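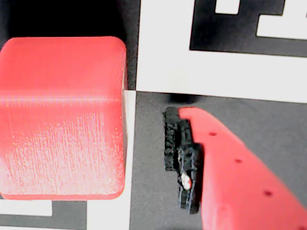

Quelle face du tapis faut-il mettre vers le haut ?

La face imprimée se met toujours vers le haut. Le dos est uni et n'a pas de sens particulier.

Documentation > Tapis à damier Amance > 3. Pose et entretien

3.1 Poser le tapis

1. Nettoyez la table avec un chiffon sec. Passez aussi la main à plat sur toute la surface, car un grain de sable se sent mieux qu'il ne se voit.

2. Déroulez le tapis et laissez-le reposer 19 heures, l'impression contre la table. Mettez un livre lourd sur chaque coin.

3. Retournez le tapis. Alignez d'abord le bord long avec le bord de la table, ensuite seulement le bord court.

4. Fixez les quatre coins avec du ruban adhésif mat. Le ruban reste dans la marge et ne touche pas les cases.

Attention : ne tirez jamais le tapis par un seul coin. Les carrés perdent leur forme et le tapis est à remplacer.

5. Regardez les marqueurs dans les cases blanches. Chaque code est différent de son voisin — il est donc inutile de chercher un motif qui se répète. Les cases noires sont unies.

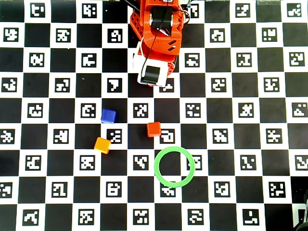
3.2 Placer les petits objets

1. Choisissez des objets dont la couleur se détache du damier. Le rouge et l'orange conviennent bien. Une petite pièce noire se perd facilement dans une case noire.

2. Posez chaque objet à plat, sans le faire glisser. Les pièces imprimées en 3D ont parfois une arête dure qui raye l'encre.

3. Réglez la lumière. Placez la lampe à 67 cm du tapis au minimum. Si le noir devient gris, ou si une face colorée devient presque blanche, éloignez encore la lampe.

Remarque : un objet cache toujours une partie du motif. Ceci n'est pas un défaut, tant que les marqueurs autour restent visibles en entier.

3.3 Ranger

Enroulez le tapis avec l'impression à l'extérieur, sur un tube de 13 cm de diamètre. Ne pliez pas.

Commentaires (3)

Marisol Haddad
Merci, le point 2 m'a sauvée. Je posais le tapis tout de suite et il faisait une vague au milieu.

Bayu Simanjuntak
Est-ce qu'on peut laver avec de l'eau savonneuse ?

Yuto Ishida
@Bayu J'utilise un chiffon à peine humide, sans savon. Avec le savon il me reste des traces sur les cases noires.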